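From: Lambros Lambrakis
Date: 15 Nov 2024
Subject: Re: Play kitchen corner, color matching set

Aitana Peñalver wrote:
> I'd like us to order the Winus plates for all 12 rooms before
> the holidays. One plate per food, colors matched, and the
> green piece in front as a pretend cutting board. Kids put the
> food back where the color tells them. The trial table at
> Carbridge has been set up this way since September and I think
> it's ready to go everywhere.

Aitana, I've read this twice and I'm still not sold. The banana on yellow, fine. Any three-year-old will get that. But the watermelon goes on pink, and the part of a watermelon that kids draw first is the green rind. Expect half of them to put it on the green plate and then get corrected for good thinking.
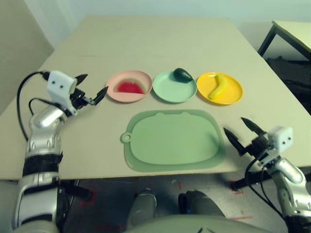
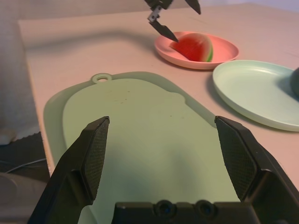
My other trouble is the green piece. You call it a cutting board, the Ustent catalog lists theirs as a placemat, and I can't find anyone who agrees on what it's for. It's close in color to the avocado's plate, too. If color means "put it here," then we've given them two greens and one avocado.

Then the money. Your quote was $545 for the plates and food alone, and Alcaraz wants almost $700 once you add the green pieces. That comes out of the same $3,000 we said was for books.

What I'd want first is a few mornings of somebody writing down where the kids put things when no adult is pointing. Do you have notes like that from Carbridge? If so, send them to the list and I'll read them. Until then I vote to hold the order.

Lambros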